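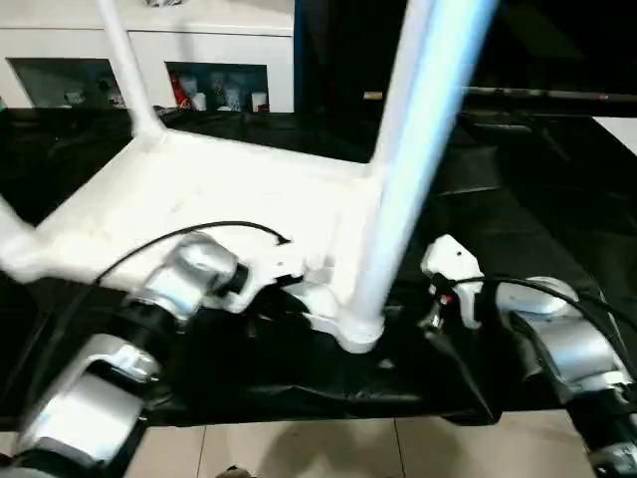 4.2 Trying out the Kistix kit

We bought the Kistix two-arm kit in July, mostly because Facundo Escobar had used the older Nareo one at Maldonado and kept telling me how much of his life went into calibrating it. So I was curious (and a little suspicious!) when the box promised a working setup in 30 minutes. It took me 4 hours, though a good part of that was me hunting for the right power supply.

Furniture is where I wanted to push it. Small blocks are easy, and pretty much every kit we've tried can stack them, but a stool is wide and awkward and both arms have to agree on where it's going. Figure 3 shows the two grippers holding a white plastic stool upside down by its seat, over a black cloth. We ran 259 trials like this, with me or Facundo driving, and dropped the stool in 18 of them. I'm happy with that!

My main gripe is the software. The Clorkeo plug-in that ships with the kit logs both arms, but it names the files by arm and you end up matching them by hand, so we wrote a short script for it (see Appendix B). The manual is thin on two-arm work too, and support took a while to answer.

Figure 3. Two-arm hold on an upturned stool, one gripper on each side of the seat.

We come back to the price in Section 5.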